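Wrist cameras and moving shadows: a conversation with the Torer group

The Torer group at Derkanness works on a narrow question in robot manipulation: how much a learned controller depends on the light in the room where its training data was recorded. Its latest note covers a small set of recordings made with a two-fingered gripper in furnished bedrooms. We spoke to the group's lead researcher on Mon 2 December.

The starting point was a fault found in August. A controller trained to approach small household objects would slow down or drift sideways when the arm crossed a sunlit floor. "The logs showed nothing wrong with the joints," the researcher says. "The commands themselves had changed. We masked parts of the input until the drift went away, and the part that mattered was the shadow of the arm."

A wrist camera makes this worse than a fixed one. The fingers stay at the same place in the view, so the network can learn to ignore them. A shadow changes shape with every joint angle and with the time of day. "It has hard edges and it moves when the robot moves. To a network that looks very much like something worth tracking." 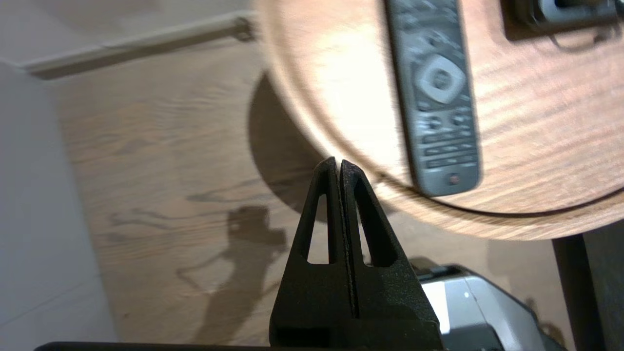
Wrist view with the fingertips just under the table rim. The shadow of the arm falls across the floor to the left.

The group's method, called Qudah, is applied to the training data only. Each episode is recorded once. The floor and other large flat surfaces are then segmented, and shadow regions on them are lightened, darkened or shifted before the sequence is passed to the network. The action labels are left as recorded. No change is made to the controller at run time, and no extra sensor is fitted.

Asked why furniture was kept in place during recording, the researcher says that a cleared room would have removed the problem under study. "A round top throws an ellipse on the floor. Table legs throw thin strips. You want those in the data next to the arm's own shadow, or the network has no reason to treat them alike."

Bedding needed separate handling. White fabric in direct sun tends towards full exposure, and detail is lost there. Early versions of Qudah tried to alter shadows on such areas and produced grey patches with visible borders. The current version leaves any region above a brightness limit untouched.
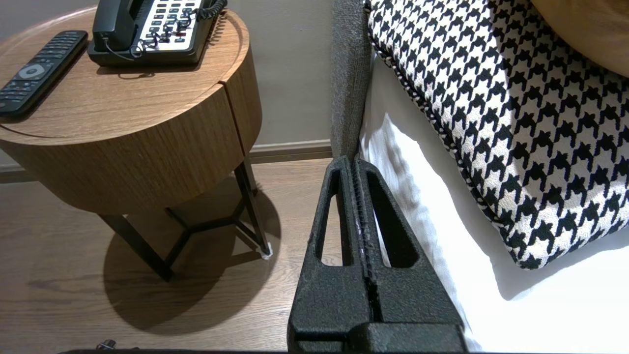
Gripper between the side table and the bed. The sheet is close to plain white at lower right.

The comparison used 200 episodes, with 30 held back for testing. Without Qudah, the controller drifted beyond the set tolerance in 14 of the held-back episodes. With it, the number fell to 2. Both of those involved glare on a polished surface, a case the method does not address.

"Reflections are harder," the researcher says. "A shadow stays on the plane it falls on. A highlight on varnish depends on where the camera is, so shifting it by hand gives you something physically wrong."

The test set is small, and every episode used the same gripper. The group plans to repeat the work on a Velleo arm with longer fingers, which block more of the wrist view. Code for the segmentation step will be released first. The recordings will follow once their labels have been checked.

Contact the editors | Copyright Derkanness Robotics Notes | Back to top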